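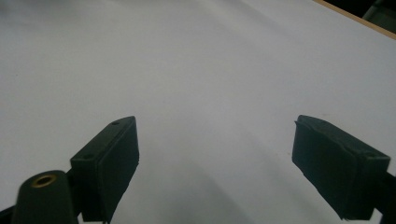
Unit 4: Gathering Examples for a Learned Policy

Reading for this unit: course reader, chapter on imitation learning, sections 1 to 3. Bring your group's log sheet to the lab session.

4.1 Where we are

In Unit 3 we wrote the motion by hand. The program knew where the cup was and where the saucer was, and it broke when either one moved. In this unit the motion comes from examples. A person does the task with a hand-held gripper, the camera on the gripper records it, and the policy learns to go from what the camera sees to how the gripper should move.

The policy has no other source of knowledge. If every example in the set begins with the cup on the left, it will do badly with the cup on the right. Most of the trouble students have in the second half of the course goes back to the examples and not to the training code.

4.2 Terms

Episode: one recording, from the start signal to the stop signal. It holds the camera video, the gripper width and the estimated path of the gripper.

Session: all episodes recorded by one group at one table without changing the setup.

Held-out set: episodes kept away from training and used only for checking.

4.3 The Tallholm set

We will use the Tallholm set as the worked case. It has 2,660 recorded episodes of short table tasks. After review, 1,898 were kept. The others were dropped for one of these reasons:

– the path estimate was lost partway through
– the operator stopped before the task was finished
– the object was out of view at the moment of the grasp
– the gripper width was not logged

Losing the path is the one you are most likely to meet. The estimate depends on finding fixed points in the video and following them from one frame to the next. A plain pale tabletop gives it very little to follow, and when the gripper is held low and pointed straight down, the table can take up almost the whole view. A soft shadow between the fingers does not help, because it moves with the hand. Put a printed mat or some flat clutter on the table, and start each episode high enough that the table edge and part of the room are in view.

4.4 Before you record

Check the finger pads. The foam wears and gets ragged at the corners, and a loose piece can catch on thin objects. Slightly rough edges are fine. Change the pad if it has come away from the finger.

Check the screws on both fingers. A finger that shifts during a session changes the closed width, and the log will be wrong from then on.

Open and close the gripper fully, twice, at the start of every session. The Cindusis software reads these as the limits of the width scale.

Clean the lens.

4.5 While you record

Move at an even speed, slower than you would with your bare hand. Pause briefly before closing on the object. Keep your other hand out of view.

Change the starting position between episodes. Change the object position too, but not always both together. Do not throw out an episode only because you missed the first grasp and had to try again – a clean recovery is useful, and the set needs a few of them. Mark it R on the log sheet.

4.6 Lab assignment

Each group records 300 episodes of the cup task, spread over at least three sessions. Set aside one full session as the held-out set. Splitting a session between training and held-out gives scores that look too good, since the light and the table are the same in both.

Upload to the Pladora folder by 20th October. Include the log sheet and a short note on which episodes you dropped and why. Training runs begin in November.

4.7 Questions for discussion

1. A group drops every episode with a failed first grasp. What will the policy do when it misses?

2. In one session, 19 episodes in a row lost the path at the same height above the table. What would you look at first?

3. Two operators hold the gripper at different angles. Should their episodes be mixed in training?

Medeiros Robotics Teaching Lab | Contact the course office | Copyright, all rights reserved | Back to top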